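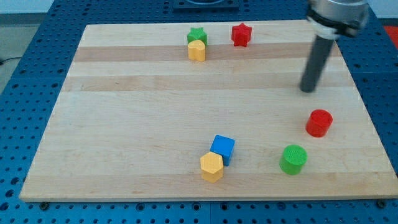
TV & STREAMING > Sci-Fi / Fantasy

Home | Forums | New Posts | Members | Log In

Gruncombe canceled or not? (renewal watch)

orbital_pudding
January 4, 2023
Still no word on Gruncombe. Season 2 wrapped in October on a cliffhanger where half the cast walked into a glowing lake, and the network has been quiet ever since. Meanwhile Vullitz, a show about a sad android who inherits a vineyard, got picked up before its finale aired. I watched all of Vullitz. I could not tell you what the android wants.

hexwife
The android wants to be left alone, same as the audience.

Gruncombe is toast, sorry. They moved it to a worse time slot twice. You don't do that to a show you like.

tannhauser_kate
Disagree. They moved Fladen twice too and that thing got 40 episodes. It had a talking moat. If a talking moat can hang on that long, there's room for the lake people.

hexwife
Fladen was cheap. The moat was a guy off camera with a bucket. Gruncombe builds actual castles and then burns them down, which I enjoy, but somebody has to pay for the castles.

orbital_pudding
The petition is up to 412 signatures, for what it's worth.

hexwife
I'm sure they're trembling.

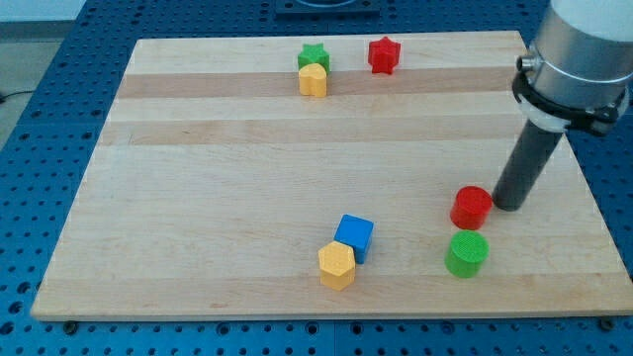
I did sign it, by the way. I just don't expect much. The last one I signed was for Mirzaei and all we got was a comic book that ended on a different cliffhanger.

Adom Tetteh
The Mirzaei comic was good and I'll keep saying so. It explained the second moon, which the show never got around to.

On Gruncombe, I think everyone is reading too much into the silence. The ratings were soft but steady, and it does well with people who catch up later. My guess is a short final season. Eight episodes, everybody comes out of the lake, one wedding.

tannhauser_kate
If they come out of the lake in the first five minutes I'm going to be so mad. I've had a theory about that lake for over a year.

Adom Tetteh
Is it the one where they're all dead?

tannhauser_kate
It's more complicated than that.

orbital_pudding
It's the one where they're all dead. She sent me the chart.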